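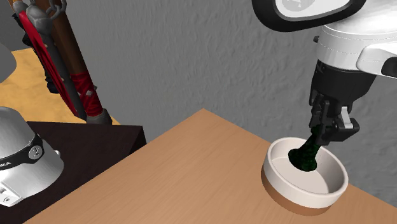

Fig. 1. A dark green, bottle-shaped object and a shallow white bowl on a light wooden tabletop.

Dressings and Emulsions
Course handout, week 4. Tutor: Elsa Söderlund

Oil and vinegar separate when left to stand. Shaking breaks the oil into small drops, but the drops soon join up again and rise. An emulsifier coats the drops and slows this down. Mustard and egg yolk are the two we use most.

Basic dressing
The usual ratio is three parts oil to one part vinegar, by volume. Stir the salt into the vinegar first, as it hardly dissolves in oil. Add the mustard, then pour in the oil in a thin stream, whisking all the time. Use a wide bowl - a deep jug makes whisking awkward.

Mayonnaise
Start with the yolk and a little vinegar. Add the first oil drop by drop. If it splits, put a fresh yolk in a clean bowl and whisk the split mixture into it slowly.

For the practical
Each pair makes a batch with 500 ml of oil. Label it and keep it in the fridge in Room 14. Bendik Ljungberg has the spare whisks.

Reading: course pack, page 19, and the notes on egg safety.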